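Flullside Household Handling Project
Progress report to Nonda
Prepared by Refilwe Ndlovu, 14 May 2022

Summary

The work funded under the Nonda grant is on schedule except for one item, the second operator station, which is covered under Delays. The main activity in this period was recording two-arm demonstrations on soft packing material. An operator drives both arms by remote control and the arm positions, gripper positions and camera video are saved together. These recordings are what we train on.

We set out to record 200 usable demonstrations on bubble wrap by the end of the period. We have 219. A further 62 were recorded and thrown out, mostly in the first two weeks.

Work on bubble wrap

Bubble wrap was chosen in the original plan as the first soft material because it is cheap, it is safe to handle badly, and it behaves differently every time it is put down. It is also clear, which makes it hard for the cameras to pick out against a light surface. We wanted to meet that problem early.

The task has three parts. The operator takes hold of a loose sheet, spreads it with both arms, and folds it once toward the middle. Each part is marked in the recording so that we can train on it separately. Before each run the sheets are moved to a new starting position from a printed list. Other household items stay in the work area during recording so that the trained system does not come to depend on a bare surface.

The wrist cameras turned out to matter more than we expected. From the fixed camera it is often hard to judge whether a finger is over the edge of a sheet or a few inches past it. The wrist view settles this in most runs, and operators now keep it on the larger of their two screens.

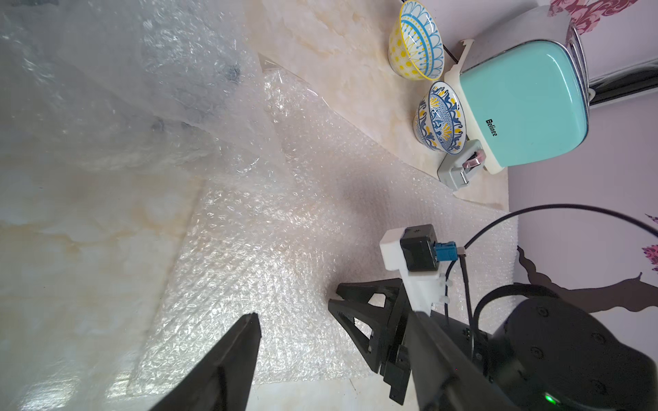
Figure 1. Wrist camera view with the gripper over a sheet of bubble wrap.

Zane Sakalauskas rewrote the operator instructions after watching the early runs. The first version told people to grip the sheet at a corner. Corners curl and slip, and most of the discarded runs failed there. The new version tells them to come in low along an edge, close the fingers slowly, and lift a little before pulling. It also asks them to keep one arm still while the other is taking hold. Discards dropped sharply once it was in use.

Operators

Four people are now trained to run demonstrations, up from two. Training takes a day and a half. New operators practice on dish towels first, then move to bubble wrap, and their first 19 runs are kept out of the training set whether they look good or not. This costs us some data, but the early runs are jerky, with long pauses, and the trained system copies the pauses.

We limit sessions to 40 minutes. The hand controllers are heavier than we would like and the quality of the runs falls off when people are tired. Myklebust has offered us a lighter pair on loan and we plan to try them next quarter.

Work area

Both arms are mounted at the front of the enclosure on a shared platform. The work area was moved in the third week so that either arm can reach the center without the elbows coming too close together. The change meant recording a new set of reference positions and took two days. No runs made before the move are included in the 219.

We also repapered the walls. Plain white panels gave the fixed camera very little to tell one part of the enclosure from another, and we wanted a busier background closer to what a real home might have. 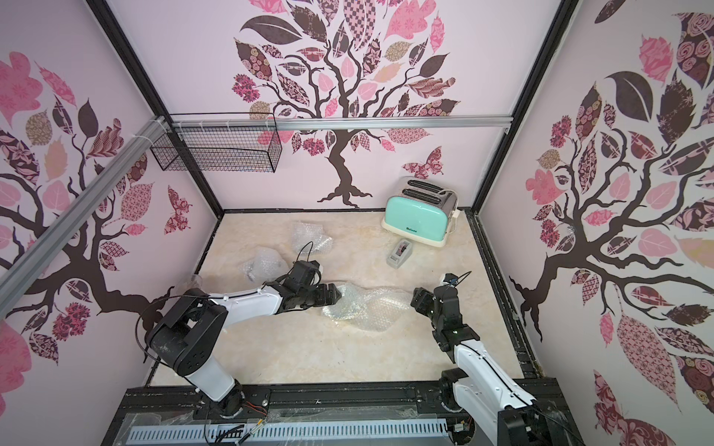 Cable routing is the one part of the setup we are not happy with. The wrist camera cables have enough slack for normal reaching, but when an operator turns a wrist a long way the slack can swing into view. We lost a few runs to this and the instructions now set a limit on wrist rotation. A better clip has been drawn up and will be printed in-house.

First training results

A first model was trained on the taking-hold part only. In 23 test runs it took hold of the sheet and kept hold through the lift in 14. The remaining nine split between closing the fingers too early and picking up two layers at once. We regard this as a fair start. Spreading and folding have not been tested yet.

Delays

The second operator station was due in this period. The controllers arrived from Grurgate with the wrong power supplies and were sent back. The replacement date is now five weeks later than planned. We have covered the gap by running longer days on the one station, so the recording target was not affected, but the comparison between operators working side by side will move to the next period.

Budget

Spending is slightly under plan. The difference is the unpaid Grurgate balance, which will be paid when the replacements are accepted. We are not asking for any change to the grant.

Next period

Train and test on spreading, then folding.
Start recording on plastic film and thin paper bags.
Bring the second station into use.
Fit the new cable clips to both wrists.
Deliver the full bubble wrap data set to Nonda by the end of September, with notes on the discarded runs.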